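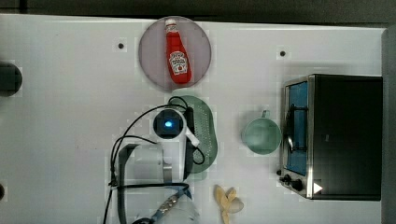 **Flerden school kitchens change to glass-free sauces and smaller portions**

Flerden, April 5, 2026 – The school kitchens of Flerden will stop buying sauces in glass jars after the spring break, the town's education office announced. The change concerns 19 kitchens, which together serve lunch to children between six and fifteen years old.

Until now, each kitchen ordered its own ketchup, mustard and salad dressing. Some schools put large jars on every table, and others gave the sauce only at the counter. According to the office, this made it difficult to compare the costs, and a lot of sauce was thrown away at the end of the day.

From now on, all orders will go through one supplier, the food wholesaler Plulten, which has its warehouse in the neighboring town of Citau. The contract is for two years. It includes ketchup, mild mustard, yogurt dressing and a tomato sauce with less salt, which the kitchens tested during the winter.

The portions will also be smaller. A child will receive 30 grams of sauce with a warm meal, and can ask for a second portion one time. The office says that this amount was chosen together with the cooks, who know best what comes back on the plates.

Not all parents are happy with the decision. A letter with 258 signatures was given to the office in April. The parents write that the children should learn to serve themselves, and that a fixed portion does not help with this. They also ask why the new dressing contains sugar when the old one in several schools was made fresh by the kitchen staff.

The office answered that schools can continue to make their own dressing if they have enough staff for it. The kitchen of the Tavares primary school has already said that it will do so. Its dressing is made with oil, vinegar and herbs from the school garden, and the recipe will be shared with the other kitchens.

The jars that are still in storage will be used first. Empty ones can be picked up at the school entrances by families who make jam or pickles at home, as long as there are any left.

A public meeting about the school lunches will take place later in April in the dining hall of the Tavares school, where there are seats for 200 people. Registration is not necessary. Questions can be sent to the education office before the meeting, in writing or by telephone.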